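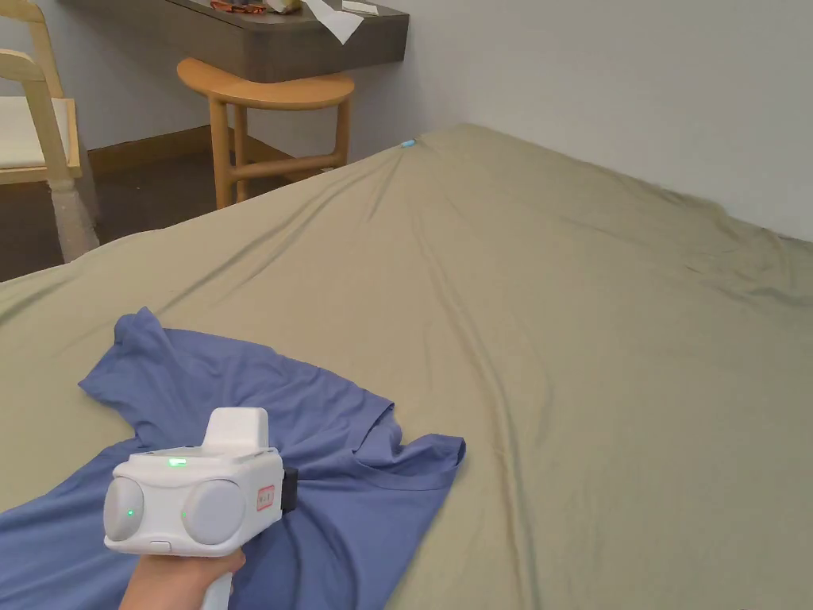
4.2 Bedding color and the sorting of worn clothes

Figure 3. A periwinkle-blue T-shirt, crumpled, on a large bed with an olive-khaki fitted sheet.

We came to this part of the study expecting very little, and it gave us our favorite result! The laundry diaries collected in Brudau and Tremblay hold 3,625 entries, each one a single garment and what its owner decided to do with it at the end of the day: wear again, wash, or leave for later. "Leave for later" was meant as a catch-all for the odd cases. It took in 1,001 entries, and in most of them the place written down was the bed.

A bed is a wonderful place to put a shirt you haven't made up your mind about. It is wide, it is at a good height, and it has to be cleared before anyone can sleep, so the decision gets a deadline for free. Several diary keepers described this in nearly the same words. One in Tremblay wrote that the chair "lets me off" while the bed "wants an answer by eleven."

Sheet color entered the diaries almost by accident. Fereshteh Yazdani, who ran the interviews in August, had added a line asking what was on the bed, mainly to help people remember the day. When we grouped the 478 entries that named both a garment color and a sheet color, a pattern showed up that we had not gone looking for. Clothes that stood out against the bedding (a periwinkle-blue top on an olive-khaki sheet, as in Figure 3) were usually dealt with the same evening. Clothes close to the sheet in color tended to stay until morning, and a fair number were slept on.

We want to be careful with this. People who buy plain, dark sheets may also be people who tidy more, and the diaries can't separate the two. Garment type matters as well: T-shirts moved faster than sweaters in both towns, whatever they were lying on. Still, the difference held up when we looked at each household by itself, including the 15 that changed their bedding partway through the diary period, and those households are the ones we would most like to visit again.

The Nerunach households kept their diaries on paper and left the bedding line blank too often to be used here. Their entries return in Section 4.3, where we turn to chairs and door hooks.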